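Subject: Re: [oldhouses-movie] The Arango, seat counts and the two openings

Hi all,

What a great pile of questions to wake up to! I've had the Arango folder out on the kitchen table ever since this came through, so let me go at them in order (more or less).

> I have been trying to pin down the Arango in Nirkham for my list of
> neighborhood houses and I keep getting two different seat counts.
> One source gives 600 and another gives 398. Was there a remodel? Or
> is one of them simply wrong? Also, my notes have it opening as the
> Plotia, but a friend of the list swears the Plotia was across the
> street. Any help would be welcome, and if anyone knows what became
> of the organ I'd love to hear that too.

Both seat counts are right! The 600 is the house as it opened, with the balcony. The 398 is the main floor alone, after the balcony was shut to the public. I have a program with the bigger number printed on the back, and an insurance sheet with the smaller one, and the sheet says in pencil "upper level not in use." The seats up there stayed bolted down for years, so anyone who counted chairs instead of tickets would still have come up with 600. I'd list it as 600, later 398, and leave it at that.

Now the name. Your friend and your notes are each half right, and this one took me ages to untangle. The Plotia began as a storefront on the north side of Zelel Street, with 274 seats, a flat floor and a piano. The same owners built the big house across the street and moved the name over with them, sign and all. So for its first season the building we call the Arango really was the Plotia. The storefront sat dark for a few months and then turned into a shoe store. When the owners sold out, the new people wanted a fresh start and put up the Arango name, and it kept that one until the end.

The mix-up in the directories comes from that one season. The directory people must have collected their listings in the spring, because the edition that year gives the Plotia at the old street number with the new seat count. I've seen that line copied into at least three later lists. If you have a Plotia with 600 seats on the north side of Zelel, cross it out, there was never any such place.

On the opening: there were two, and I love this part. The doors opened in July for a week of pictures with no ceremony at all, just a small ad on the inside page. Then they closed again so the plasterers could finish the lobby, and the "grand opening" with the mayor and the band came in September. The newspaper treats the September night as the first, but the July ad is there on the film if you keep cranking. Feature at 7:15, two shows, children a dime. I made a copy and can scan it for anybody who wants it.

The organ I can only half answer. It was a small two-manual job, with the pipes in a single chamber to the left of the stage. It was still being played for Saturday sing-alongs well after sound came in (there's an ad for them, with the words "bring your voice"!). After that the trail goes cold. One story has it going to a church in the next county, and another has it sold for parts. I wrote to the church. They have an organ, a nice one, but it was bought new and they sent me the receipt. So that's one story down.

A few other things from the folder that may be useful for your list:

- The marquee with the running lights is the second one. The first was a flat canopy hung on chains, and the anchor plates are still in the brick above the doors.
- The candy counter was not in the lobby at all at first. There was a separate shop next door with a pass-through window, and you can find the patched spot if you know where to look on the east wall.
- The lobby had a drinking fountain in green tile. I have one tile, and it is a beauty.
- Last film shown: still don't know. The ads stop before the theater does.

I also went back to the fly loft question from the spring. The stage is only 20 feet deep, so whoever said it handled full road shows was being generous. Small vaudeville bills, yes, and I have names of acts for two winters. I can type those up if there's interest. They are wonderful, there's a man with trained geese.

The local history room in Nirkham is open again, by the way, and they could not have been nicer. They let me spread out on the big table and stay past closing. The theater material is split between the business drawers and the street files, so ask for both. The street file for Zelel has the only interior view of the storefront Plotia I've ever come across, taken from the piano end. They'll make copies while you wait.

One picture with this post: 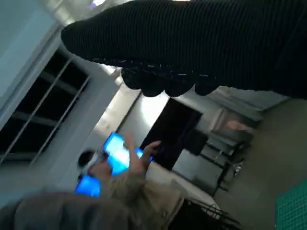

*Black ribbed knit and a dark-paned window*

What I'd really like next is a view of the Arango's side wall before the shoe store building came down. If any of you have Zelel Street parade pictures in a box someplace, please check the backgrounds! Parades went right past the doors, and people always aimed at the floats and got half the block for free.

I'd also like to hear from anyone who has the directory for the year after the name change. Mine is missing the page with the Ns, of course.

Scans of the July ad and the penciled sheet will go to whoever writes me off list.

Happy digging,
your Nirkham correspondent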